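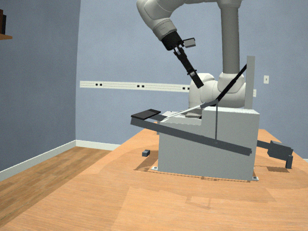
How long should I leave the Flidix to settle before I fill it?
Leave it standing upright for 40 minutes after you've put it where you want it. The float inside gets knocked sideways in the post, and it needs that long to drop back down.

Section 3: Setting up your Flidix dehumidifier

I wrote this part after putting mine in the back bedroom at Jukcombe, where the wall behind the wardrobe had been going black every winter. I've set up four of these now (two for me, one for my sister, one for Corina Sandu downstairs), so these are the steps in the order I do them.

1. Pick your spot. You want 10 cm of clear space at the back and a bit more at the sides. Mine lives under the window and grumbles if the curtain touches it.

2. Peel the blue tape off the tank and slide the tank out. There's a second strip inside, round the float. I missed it the first time and got a full tank warning on an empty tank for a whole evening!

3. Rinse the tank with plain water and wipe it round. No bleach, please, it makes the float sticky.

4. Push the tank back in until you hear it click. If it doesn't click, take it out and turn the handle down flat, then try again.

5. Plug it straight into the wall. Don't use an extension lead.

6. Hold the power button for three seconds. The fan comes on first and the rest follows a few minutes later, so don't panic if it sounds like nothing much is going on.

7. Turn the dial to the middle and leave it alone for the first day. I know it's tempting to go straight to the top setting, but let the room catch up.

Note: Codes on the little screen. 103 means the tank isn't seated, so go back to step 4. 183 means the filter wants cleaning. Slide it out from the back, hoover it, rinse it if it's really bad and let it dry completely before it goes back in.

Caution: Always switch off and unplug before you move it, and empty the tank first. Domnica Ilie carried hers downstairs half full and had to dry the hall carpet with every towel in the house.

Caution: Keep it upright, even in the car. If it has been on its side, stand it up overnight before you switch it on. The 40 minutes above is only for one that has travelled the right way up.

If you want the water to run away by itself, there's a rubber plug low down at the back where a hose goes on. I cover that in Section 4, along with what I do with mine in July, when it mostly sits in the cupboard with the tank out.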